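List: shared-shop-builds
Subject: Re: kitchen arm build, simulation before metal?
Date: 4th August

On the weekend the Plamow crew wrote:

> We think the two-arm kitchen rig is ready to order parts for.
> The Fernulano model runs start to finish in sim and the wrist
> views look clean. If we put in for the gearboxes now we could
> have both arms on the bench before the end of August. Any
> objections?

Yeah, one or two.

I pulled the scene down last night and ran it on the old machine in the back of the shop. It loads, it moves, both arms come up to the counter. Fine. I've seen plenty of things move in a simulator that then sat under a tarp for a year. 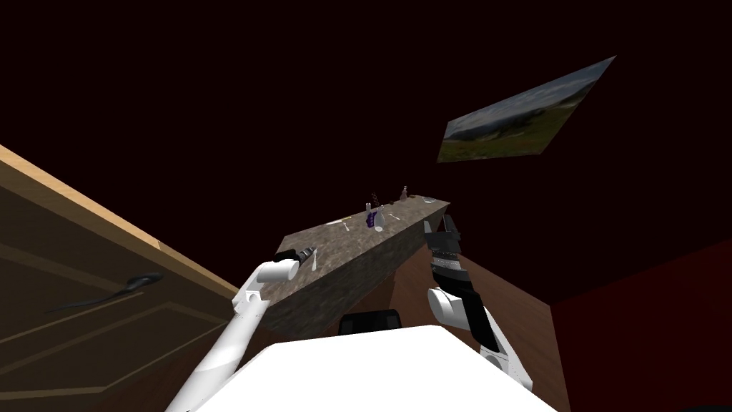 My trouble is with the word "ready." The budget sheet has 28 lines on it and 6 of them are still guesses, including the mount for the left arm. A simulated shoulder is bolted to nothing and never sags. Ours will hang off a plywood box that Gebreyes cut us for free, and I leaned on that box last week and it creaked.

So before anyone spends money, three things I want to see settled.

1. Reach

Whoever set the counter height in the model, please say where the number came from. If it was picked so the arm could get there, then the reach test tells us the arm reaches a counter we put within its reach.

2. Flat things

Forks and knives lying on a hard top are what people will hand this machine on day one. Parallel fingers have to get under or around something with almost no height. In the sim you can cheat that with friction, and I'd like to know what the friction is set to. I went looking and gave up after the second config file.

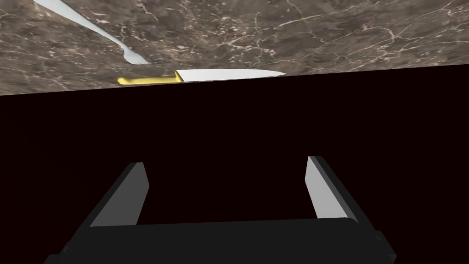
3. Where the wrist camera is pointed

Half the stills I saved from the run have no dishes in them at all. If the plan is to steer off the wrist view, somebody needs to work out how long the arm spends looking at nothing useful, and what it does in the meantime. The Fikamari notes say it "searches." Searches how? 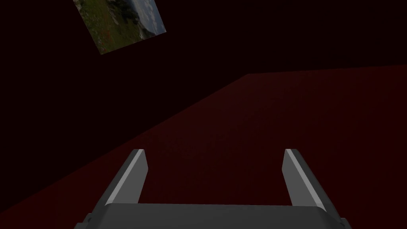
Ynyr Howells

P.S. Hit send too early in my head, so a bit more. I'm not against the build. I put in 40 bucks like everybody else and I'd love to see it pick up a spoon. But we bought 2 gearboxes for the last arm on the strength of a nice demo, and they're still in the drawer under the drill press, if anyone wants them. 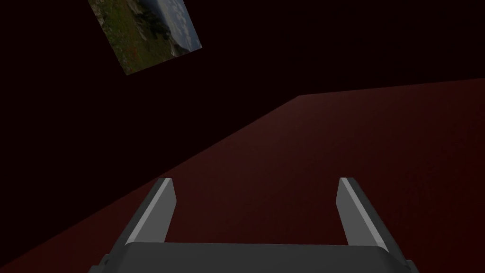
The lighting worries me more than the gearboxes do. Our bench sits under shop lights with a window on one side, and the model's lighting is nothing like that. From the wrist it's mostly dark red surface against near-black, and the brightest thing up high is the cloudy sky in the landscape picture. A vision setup tuned on that could fall over the first time the sun comes in. Could someone run it again with the lights turned way up and post the failures along with the good runs? I'll look at every one. Until then my vote is to hold the order, fix the box, and borrow the cheap gripper for a couple of evenings of picking up real forks.

Ynyr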